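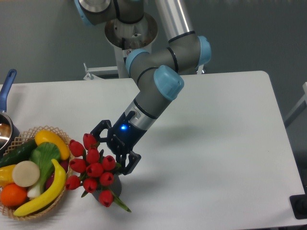

Trevine Play Kitchen – Props and Table Check
September round, main table first, shelves after

Marks: OK = fine to leave out. FIX = pull it, repair it, put it back. OUT = does not go back.

What a good round this was! The new layout at Trevine is a joy to check, and most of what follows is small stuff. Comments are under each line, as usual. Please read them, even the long ones.

TABLE

Top wiped, no sticky patches – OK
Did this twice, once before and once after I emptied the basket. White shows everything, and I love it for that.

Edges smooth when you run a palm along them – OK
One tiny rough spot at the back, sanded on the day.

No wobble when leaned on – FIX
Only the back left leg, and only if you really lean. Half a turn on the foot sorted it, but I'd like someone to try it again on Thursday.

FLOWERS AND VASE

Heads firmly on the stems – OK
I gave every one of the red tulips a proper tug and they all held. Such a cheerful bunch! They are meant to be handled, so tug harder than feels polite.

Wires covered at the cut end – FIX
Three stems had a bit of wire poking through at the bottom. Taped for now. The Giddale ones came with little caps and I wish these had too.

Vase free of chips, inside and out – OK
Small dark gray one. Check the inside rim with a finger, since a chip won't show up against that color.

Vase empty of water – OK
I know they're artificial. Somebody watered them in the spring anyway, with the best of intentions.

Vase stands up to a light knock – OK
Good low weight in it. Spread the blooms evenly or it gets top-heavy on one side.

BASKET OF VEGETABLES AND FRUIT

Wicker free of broken ends – FIX
Two ends had sprung loose under the rim, just where little fingers go. Clipped and tucked. If a third one goes I'd retire the basket, sad as that would be, because it's a lovely one.

Every piece passes the size tube – OK
Nothing dropped through. Over 16 pieces tested across the table and the shelves, and I did the stalks and leaves separately in case they come off.

Paint and coating whole – FIX
One piece flaking at the tip. It's in the repair tub with a note on it. The rest look terrific, really bright still.

No bite marks – OK
First time ever!

PANS

Handle tight – OK
The saucepan with the blue handle is rock solid. I always go for this one first because it gets the most use.

Rim smooth all the way round – OK
Run a cotton ball along it. If it snags, so will skin.

Nothing left inside – OK
Found a button in a pan on the shelf. Removed.

SHELVES

Brackets tight – OK
All 6 checked with the short screwdriver.

Heavy things low – FIX
The big pan had crept up to the top again. Moved down. A picture label on the bottom shelf might do the trick, I've seen it work beautifully at Drundach.

Nothing hanging over the front – OK

Felt food – OUT
Just the set with the loose beads. The seams have gone and it isn't worth stitching a second time. Simiyu has a no-bead set that washes well, and I'd be very happy to see that here instead.

STILL TO DO BEFORE THE NEXT ROUND

– Try the table leg again
– Proper caps for the three taped stems
– Repaint or replace the flaking piece
– Label for the bottom shelf
– Spare cotton balls in the checking box, I used the last of them

Next round starts at 9:30, before the tables get busy. Bring the size tube back if you've borrowed it!

We use cookies to remember your settings and see which pages are read. Accept all | Manage choices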